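About Vernodus

Home / About us

Vernodus sells reconditioned phones and tablets. We buy used devices from businesses, schools and members of the public, check them, replace the parts that need replacing and sell them with a warranty. We also sell spare parts and repair guides to people who would sooner do the work themselves.

We are a private company with 22 staff. Our workshop, parts store and office are all in one building in Pleron, a short walk from the station. We don't have a shop there, but you can collect an order from the front desk if you choose that option when you pay.

How we started

The company began as a repair counter. Most of the work was cracked screens and worn batteries, and a lot of customers asked the same question when they were given the price: would it be better just to buy another phone? Sometimes it would. We started keeping a few reconditioned handsets behind the counter for those customers, and within a couple of years we were selling more phones than we were mending.

We closed the counter and moved to Pleron when the lease ran out. The name Vernodus was already on the side of the van, so we kept it. Walk-in repairs stopped at that point, although we still repair anything we have sold, in or out of warranty, for as long as we can get the parts.

What we sell

Our phones and tablets come under two names.

Usar is the main range. These are devices no more than four generations old, with a battery that holds at least 85 per cent of its original capacity. If it doesn't, we fit a new one. Usar devices are sold in three grades of appearance, explained further down this page.

Matar is the basic range. These are older models, sold for less, and intended for people who need calls, messages, maps and a web browser. Some of them no longer get new versions of the operating system. We say so at the top of the product page, in the same size type as the price, along with the date of the last security update where the manufacturer has published one.

We hold parts for 392 models. Not all of those are models we sell complete. Some are there for the repair customers, who tend to keep their phones longer than the people who buy from us.

Grades of appearance

Every Usar device works in full whatever its grade. The grade only tells you what it looks like.

Grade 1 has no marks you can see at arm's length with the screen on. Grade 2 may have light scratches on the back or edges. Grade 3 may have scratches on the screen, dents on the corners or worn paint, but never a cracked screen or a cracked camera cover. A single fine crack in a glass back moves a device out of the graded stock until the back has been replaced, even when you can't feel it with a fingernail.

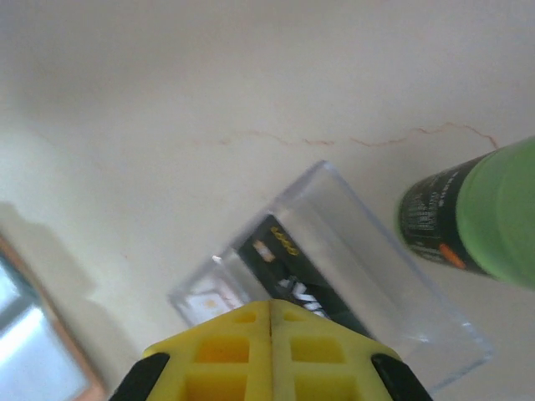

A thin, wavy reddish-brown line on a pale cream surface.

We used to have five grades. Customers told us that they couldn't see the difference between the second and third, and when we put several side by side in the office we couldn't agree either - so in December we cut them down. If you bought a device under the old system, the grade on your receipt still stands for returns and trade-in.

What we check

Each device is checked before any work is done and again after it. The checks cover the screen, touch response, cameras, speakers, microphones, buttons, charging, mobile signal, wi-fi, Bluetooth and the fingerprint or face sensor. We also check the serial number against lost and stolen registers. A device that is listed goes no further and is reported.

Battery capacity is measured by running the battery down and charging it again. The figure a phone gives in its own settings can be wrong, particularly after it has been reset, and we don't rely on it. The measured figure goes on a printed slip in the box.

All data is erased before a device reaches the repair benches. Business and school customers receive an erasure certificate for each serial number. Members of the public can ask for one at no charge when they send a device in.

We handle around 2,000 devices in a normal month. The weeks after a big phone launch are busier and delivery estimates on the website are lengthened to match.
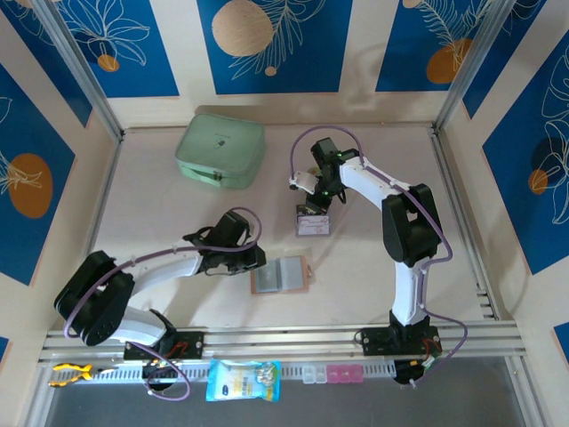 Our repair guides are still printed on paper as well as put online. Plenty of people use their phone to read instructions, which doesn't help much when the phone is the thing in pieces. Small books are what we think of as the right sort of format for this job - something you can put down beside your work and read without picking it up. Each guide covers one model and one repair, such as a battery or a charging port, and tells you which screwdrivers you need before you begin. If a step is likely to damage a seal or cause loss of water resistance, the guide says that as well.

We write the guides in-house. A first draft is given to a member of staff who doesn't work in the repair section, and that person does the repair from the page alone. The draft is then changed wherever they got stuck. It is slow, and it is the main reason we don't have a guide for every model we hold parts for.

Where to find our devices

Most orders come through this website. Our devices are also stocked by 107 independent shops, mainly phone and computer shops in smaller towns. The price may be different from ours, as the shops set their own, but the warranty is the same and it is with us. You can take a faulty device back to the shop or send it straight to Pleron.

If you run a shop and would like to stock Usar or Matar devices, please use the trade form on the contact page. We don't ask for a minimum order after the first one. 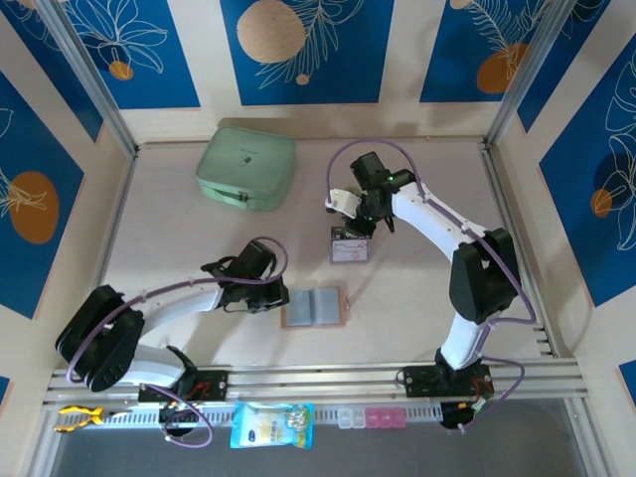

Warranty and returns

Usar devices have a 24-month warranty. Matar devices have 12 months. Batteries are covered for the same length of time as the device they are in, and we count a battery as faulty if it drops below 75 per cent of its original capacity while under warranty.

You can return anything bought from this website within 30 days for a refund, whether or not there is a fault. Please remove your accounts and any screen lock first. A locked device can't be tested or resold, and refunds for locked devices are held until the lock is taken off. This is the most common cause of a delayed refund.

These rights are on top of the ones you have by law.

Selling to us

You can get a price for your old phone or tablet on the trade-in page. Answer the questions about its condition as well as you can. If we find it is in better condition than you said, we pay the higher price. If it is worse, we send you a new offer with photographs, and you have 14 days to accept it or have the device posted back free of charge.

We take broken devices too. The offer will often be low, but a phone with a smashed screen may have a good camera and a good main board, and those parts are sometimes hard for us to find. Devices with swollen batteries must not be posted. Contact us and we will tell you where the nearest drop-off point is.
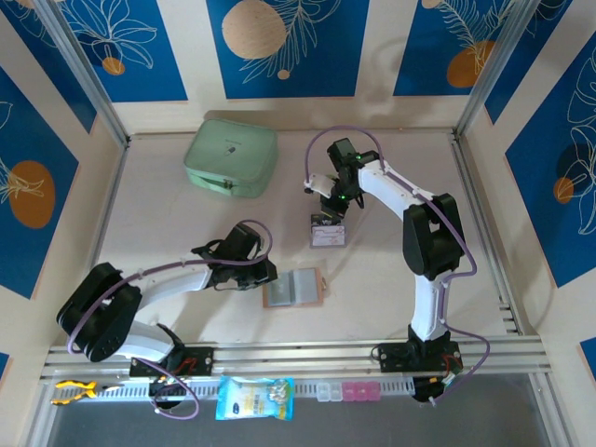
For larger numbers, such as a school changing its tablets or an office moving to new phones, we collect. The collection is free for 25 devices or more. You will get a list of serial numbers when the boxes are picked up and a second list when we have opened and checked them, so that any difference between the two can be sorted out before payment.

What happens to the rest

Some devices can't be made good. We take out the parts that pass our checks and send what is left to a licensed recycler. Batteries go separately. We don't export untested devices, and we don't sell mixed lots of broken stock, although we are asked to fairly often.

Packaging is plain card with a paper seal. We don't include a charger unless you add one to your order. A charging cable is included with all Usar devices and is optional with Matar.

Working for us

Vacancies are listed on the jobs page. Repair staff don't need previous experience with phones - we have taken on people who used to mend watches, hearing aids and cash machines. Training lasts 12 weeks and is paid at the full rate. All jobs are based in Pleron, apart from customer support, which can be done from home for part of the week.

Contact

The quickest way to reach us about an order is through your account, where we can see the order number. For anything else, use the form on the contact page. We reply within two working days. The phone line is open from 9.30am to 4.30pm on working days and is closed on public holidays.

Deliveries and returns should be sent to the returns address printed on your label and not to the office, as the two have separate doors and parcels left at the wrong one take longer to book in.

Page last updated 1/28/24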